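2 Dec 2019

Drurarley batch, indigo on cotton, continued from the July sheets.

Vat made up again to the Fokell recipe, 16 litres, lime and fructose, no changes except the water, which is now from the filter tap. Stirred at nine, left, stirred again at eleven. Coppery skin on top by noon and the liquid underneath a clear yellow-green. pH strip between 10 and 11. Good enough to dip.

Swatches cut from the Rondonuwu cotton, scoured last week. Total dry weight 375 g. Soaked in plain water for an hour, squeezed out, then three dips of five minutes with fifteen minutes in the air between. Set A went straight to the rinse. Set B was left overnight before rinsing, as we did in July. Set B is the darker of the two when dry, but only by a shade, and I would not swear to it under the strip light.

Rubbing test on the white cloth: A leaves a faint mark, B leaves more. So some of that extra depth is loose colour sitting on top.

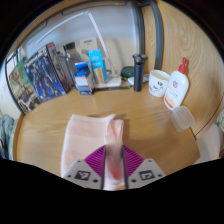 Marlina Krishnan thinks the loose colour comes from the dips being too short and the airing too long, and would go to ten minutes in the vat before blaming the overnight wait. She also wants the rinse water changed twice. Fair point on the rinse. I used one bucket for everything.

Plan for the next run: same weight of cloth, ten-minute dips, A and B rinsed separately, 2000 ml of water each, then 1000 ml with a splash of vinegar. Keep the vat at the same temperature, around 40. It dropped a fair bit this afternoon with the lid off and I forgot to write down by how much.

Labels: the laundry marker ran on two of the swatches. Go back to stitched tags.
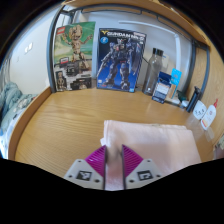
Stock is low on lime. Fructose fine for two more vats. Eda indigo, one bag open, one sealed, and the open one has gone lumpy, so sieve before weighing.

Still to do: wash fastness on set B, write up July properly, find the missing swatch from the second dip.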